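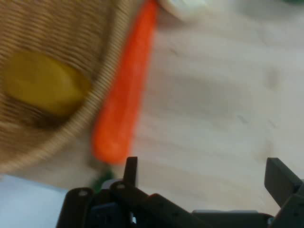

Coming in over the carrot, with the basket alongside.

How to find out whether a robot arm can put your veg away

I get asked a lot whether robots can do the housework yet, and my usual answer is "which bit, and how long have you got?" So this page is a test you can run yourself if you have a small arm and a gripper, or can beg an afternoon with one. It's the job I use for every new arm: tidy some vegetables off the table and into a basket. A child of three can do it. My present setup can do it too, mostly, on a good day, with the blinds down.

I'm using a Barbosa arm, the small one, with its own two-finger gripper and a little camera at the wrist. The software is Esent, which learns a task from being shown it. If you've got something else the steps won't change much, though the menu names will.

What you need

An arm bolted to something that doesn't wobble. Mine spent its first week on a folding table and I blamed the software for everything. A basket or a shallow bowl. Some toy vegetables (real ones are fine later on, but you will drop them, and a bruised tomato rolls differently from a fresh one). A timer, a notebook, and a free afternoon.

Choosing the veg

Pick things that are awkward in different ways. A carrot is long and tapered, so the fingers have to turn to match it, and if you grab it near the thin end the heavy end swings down. Something lemon-shaped is easy to close on and easy to squirt out sideways. A plain cube tells you next to nothing, so leave the building blocks in the box.

Please don't start with lettuce. I did. Never again.

Step 1: Set the table up

Put the basket where the arm can reach right over it with room to spare. I lost a whole morning to a basket that was 4 cm too far out, with the arm stretching and shaking like me getting a tin off the top shelf. Mark its position with bits of masking tape, so you can put it back after it gets knocked. It will get knocked.

Then scatter the veg. Don't lay it out in a nice row! If you only ever show the machine a nice row, it learns nice rows and falls to bits on anything else. Leave one or two pieces close up against the basket as well, because that's where things end up in a real kitchen and it's by far the nastiest spot to pick from. One finger has to go down the gap between the veg and the rim, and if there isn't a gap it pushes the basket away, or climbs up on the rim and stops.

Step 2: Show it the job

In Esent, open a new task, press Teach, and move the arm by hand through the whole thing: reach, close, lift, over the basket, open. Go slower than feels natural. My early goes were done at the speed I'd tidy up myself, and the wrist camera's view was so smeared you could hardly follow the weave of the basket. A bit of blur while the arm is travelling does no harm that I've noticed. Blur just before the fingers close is a nuisance, so I pause there and count to two.

I recorded 186 goes for this task, over several evenings with the radio on. You can get something that sort of works with far fewer, but it'll be fussy about where the carrot is. Throw away any where you dropped the thing and grabbed it again (unless you want it to learn that too, and there's a case for it, but do that as a second round).

Step 3: Let it learn

Press Train, go and do something else. Mine takes overnight. Keep the old version before you swap the new one in! I once wrote over a perfectly decent one with a bad one and had to do all the teaching again.

Step 4: Test it properly

Most of the videos you see online skip this bit. Decide before you start how many tries you're going to give it, and write down every single one. I do 17 in a row, moving the veg each time, hands in my lap. No nudging the basket. No "oh, that one nearly counted". It counts if the veg is in the basket and the basket is still on its tape.

Write down how it failed as well as that it failed. My notebook has four words in it over and over: missed, slipped, shoved, dithered. Shoved is nearly always the piece next to the rim. Dithered usually means the light's changed, and drawing the blinds sorts it out more often than I'd like.

Step 5: Fix one thing

Just one. If it keeps shoving the basket, record more goes with veg beside the rim and train again. If it slips, try grippier finger pads before touching the software. I got a pair of rubbery ones from Holcombe and the lemon shape stopped shooting across the room.

So can it do the chores?

This one, yes, slowly. I can clear the table in the time it takes the arm to think about the first carrot. And it's cleared my table, with my basket, in my light. When I swapped in a deeper basket it let go too early and hung the carrot over the edge. The whole lot cost me more than 3,000 pounds before I'd bought a single toy vegetable, so as a way of getting the shopping put away it's daft.

But in May it couldn't do the piece by the rim at all, and now it gets it more often than it misses. I'd have called that impossible on the arm I had before. Washing up is next on my list, plastic plates only, and I've already bought the mop.

Page last changed September 11, 2024. If your Esent menus don't match mine, look for Teach under the Tasks tab, they've moved it.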